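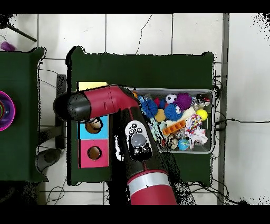
Last changed: Thursday, December 16, 2021

Home | Posts | Workshop | Trips | Contact

4 min read

Open afternoon at Rind

I got to the Rind open afternoon late. Parking in Drirnstead is bad and I ended up on the far side of the rail bridge. By the time I had my sticker and a paper cup of coffee, the first talk was over and people were standing by the tables.

The job on show was toy sorting. A red and black arm works over a green table that has a bin of toys on it and a stack of boxes with round holes, yellow on top, then blue, then pink. The toys go in the holes. I had expected neat wooden cubes. The bin was more like the bottom of my kids' closet, with spiky balls, a soccer ball and orange bricks all in together.

I asked which ones were hard. The soft things, they said. A ball is the same from every side, but cloth folds differently each time you pick it up. The spiky balls are in between.

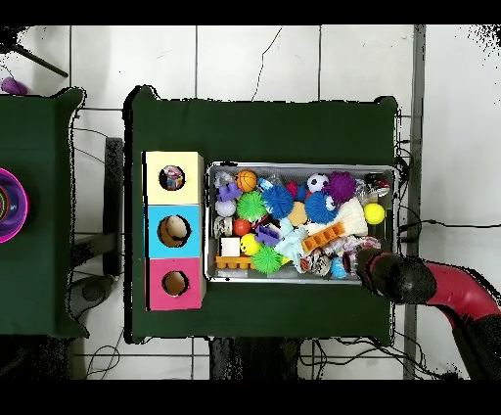 They keep a log of every attempt, and when I visited it stood at 700 since May. The control software is called Patton. I asked if I could see it and got a quick look at a laptop with a lot of graphs on it, which meant little to me.

The arm moves slower than I thought it would. A man next to me timed one pick on his watch and got 11 seconds. I didn't mind the pace. You could see where it was headed, and my feet were the only part of me complaining.

There was a second demo in the next room by a company named Tadow, something with labels and a conveyor, but the line was long and I skipped it. I bought a sandwich and walked back to the car.

They plan to open the doors again in May. Entry was free, and you sign up at the front desk.

Recent posts
Replacing the belt on the old dryer
Two days in Drirnstead without a map
What I keep in the garage drawers
Notes from the model train show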